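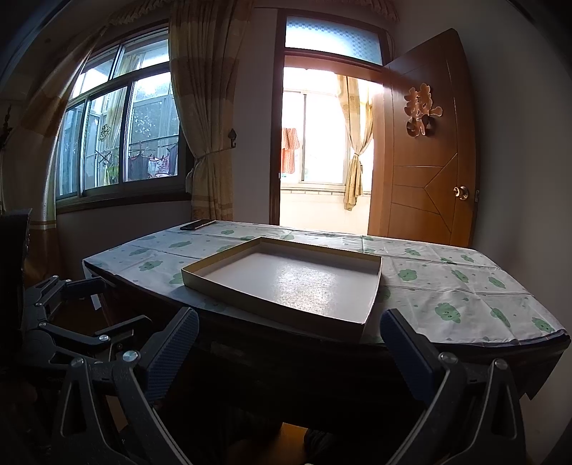 Finger pads for cloth on a hand-held gripper: ribbed or smooth?
Posted 2022-12-06 in Grippers and end effectors

We are comparing two sets of finger pads on a pair of hand-held grippers with a camera on each. The task is clothing: take an item out of a deep drawer, roll or fold it, put it in a shallow tray. Pads are either the blue ribbed type or flat silicone, both from Jelby. The controller is a Kestenia and logs finger opening at 200 Hz.

On a table the two sets score much the same. In the drawer the flat pads drop thin cotton far more often, and the ribbed ones tend to pick up two layers at once. The log holds 3,585 grasps so far and I can't separate the effect of the pad from the effect of the approach angle. Has anyone done this properly? 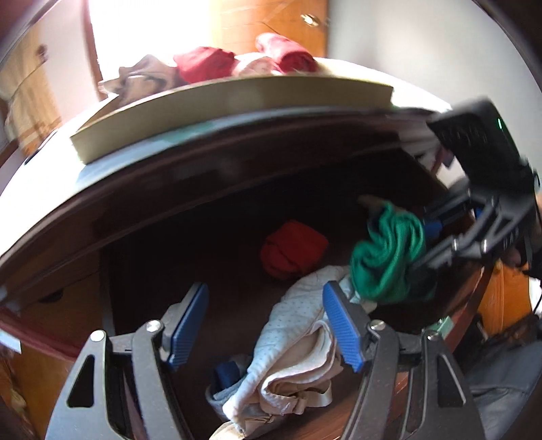

Drawer trial, ribbed pads, both grippers in use.

Shiuli Uddin

Aba Mahama
Fix the angle first. In a drawer the wrist has to tilt to clear the front rim, so the pads meet the cloth on their tips and most of the rib area does no work. On a table you come straight down and get full contact. I would split your log by tilt and compare pads only within each group.

For double pick-up, look at the finger opening at the end of the close. Two layers of thin cotton show up as a step if your linkage has little play. Ours had too much until we changed the pivot pins. Check the play cold and again after an hour of use, as printed parts loosen.

Also, do the pads in matched pairs on the same garments. We ran 3 garments in April, swapped pads after every grasp, and learned more from that than from the long run before it. Tedious, but the numbers were usable.

One more point — exposure. If your camera meters on a bright tabletop, the inside of a dark drawer comes out close to black and you can't label layers afterwards. Lock it for the drawer and accept a blown-out background.

pastarholm_bench
just use suction

Shiuli Uddin
Suction leaks through knitted fabric, we tried the Wijesinghe cup and it held nothing thinner than a towel.

Aba, thanks. Tilt is in the log, so the split is easy. Play at the fingertip is 2 mm on the older gripper, which would hide any step from a second layer. I'll replace the pins before the next set and lock the exposure as well.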